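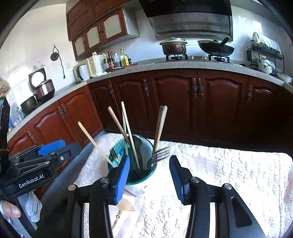 Dear members,

The registration list for the Clisberg walking tour in December is now open, and the office asks that all forms reach us before the end of the booking period. Participants will stay for the first two nights at the Viltum guesthouse, where meals are self-catered. The kitchen is shared with other guests, and utensils are kept together in a round white container with a teal rim, to which they should be returned after washing. Bedding is provided, but towels are not.

The group is limited to 18 walkers, with two leaders. The longest stage is 14 km, from the guesthouse to the Faduso valley, and members who have not walked that distance recently are advised to contact Shirin Ghaffari before registering. A deposit of 500 is payable on registration – the balance is due on arrival, in cash or by transfer.

With regard to the question below, the office confirms that luggage may be sent ahead on the second and third days only. Each bag must weigh no more than 20 kg and carry the owner's name on the outside. The last stage is reached by footpath, and walkers will need to carry what they require for that night.

Kind regards,
Niloufar Hosseinzadeh
Tours Office

On June 25, 2026, Kenji Tillman wrote:
> Dear all,
> I would like to register for the Clisberg tour with Azadeh Kazemi.
> The notice mentions luggage transfer but does not say which days it
> covers. Is there a weight limit? We would also like to know
> whether a room for two can be requested at the second stop.
> Thank you,
> Kenji Tillman

P.S. Rooms for two at the second stop may be requested on the form and are assigned in order of receipt.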